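Home Features Work Machines Letters Subscribe

The shelf stackers who never touch a shelf

November
By Bernardo Prata
Reading time: 4 minutes

Quarter past seven in the morning and Afonso Pacheco is already cross with a soup can. It fell over. It fell over last night as well, in the last run before he went home, and he has the log to prove it.

Pacheco runs demonstrations at Virkley, on the second floor of a building that used to sell carpets. Seven people, one kettle, a lot of chairs. The job is to show a machine how to pick up groceries. Over and over. Somebody takes the controls, drives the hand to the thing, closes it, lifts, puts it down somewhere else. Save. Reset. Again.

None of it happens on a real table. The groceries are drawn by a computer, so is the arm, so is the floor. The company calls its make-believe kitchen Busudum, after a game somebody's daughter played, and people here talk about it like a place. "I was in Busudum till nine." "There's a bug in Busudum."

What they are after is examples. A learning system of this kind isn't given rules about cans. It gets recordings: what the arm could see, what the person made it do next, many times a second. Enough of those and it starts to make its own guess at the next move. Too few, or too alike, and it makes bad guesses with great confidence.

Yesterday's tally was 532 saved runs. Pacheco reads it off without much joy. A good number of them, he says, are the same run. Same approach, same angle, same tired person at four in the afternoon.

So the table gets shuffled. Tuna, soup, a tall box, a small box, each set down a bit differently before every go. The small box is the sod. Come at it flat and the fingers skate over the top. You want one fingertip either side before you even think about closing, and the box is hardly ever square to you.

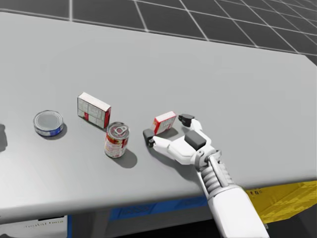

"New people rush the last bit," Pacheco says. "Lovely smooth reach, then they snatch." The snatching gets learned too. Neves, the model they trained in the spring, picked up a little jerk just before every grasp, and it took them a fortnight to trace it back to one operator who drinks alot of coffee. She has since been moved to mornings. Her runs are fine now.

I have a go. The controls are two handles on a stand and a pedal for stop. First try, I shove the can along the table like a curling stone. Second, I get the box, lift it, lose it. Third I get it and hold it and feel far too pleased. Pacheco deletes the first and keeps the second.

Keeps it? Yes. The argument over failures has gone on here for months. One side wants clean runs only. The other, which is Pacheco mostly, wants some messy ones, so long as the person recovers and the thing gets picked up in the end. A system which has only ever seen perfect reaches has no idea what to do when it's a thumb's width off. I went back for the box, he points out. I got it on the next grab. That's worth having.

The can I shoved, no. "You just gave up on that one."

Sessions last 15 minutes and then you must stop, house rule. After that hands get lazy. People walk round, look out at the car park, come back. There's a notebook by the kettle for anything odd, and the odd stuff is the best reading in the building. Box went through table. Can spinning on its own, left it. Shadows wrong way, is it me?

The big question is whether any of it carries over. Drawn cans don't dent. Drawn card doesn't go soft at the corners. Finar, the warehouse firm paying for the work, wants a real arm picking real shopping, and it isn't much bothered how pretty Busudum looks. So far the tests have been mixed. Tins go well. Anything light and slippy doesn't. Pacheco reckons the friction is set too kindly and has asked for it to be made worse, on purpose, and differently worse each time.

He would also like more left-handers. Everybody comes at the table from the same side, he says, and you can see it in the recordings.

By ten the room is full and quiet, just the pedals clicking. The soup can has been put back up. Pacheco takes the handles himself, slow as anything, gets the fingers round the little box and lifts it clear. He looks at the screen for a bit. Then he presses save, and the table shuffles itself again.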